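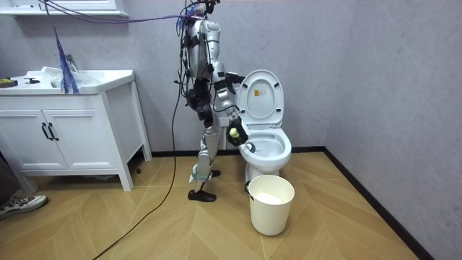
Keep the Bucket by the Toilet

Small bathrooms get designed for how they look with nothing in them. Then people move in and need a place for trash, and the designer has left 32 inches between the vanity and the toilet and called it finished.

My view is that a plain white bucket with a bag in it beats any bathroom bin on sale. I paid almost 400 crowns for a pedal bin when we lived in Piltel – the hinge rusted in one winter. A bucket has no hinge. You lift the bag out, rinse the bucket in the tub and put it back.

I feel the same about wood floors in bathrooms. People in Sudora will tell you they always rot. Ours has been down since a December long ago and it's fine, but we wipe up splashes the same day.

Spend the money on a good vanity cabinet with doors that close. The bucket can stay out where everyone can reach it.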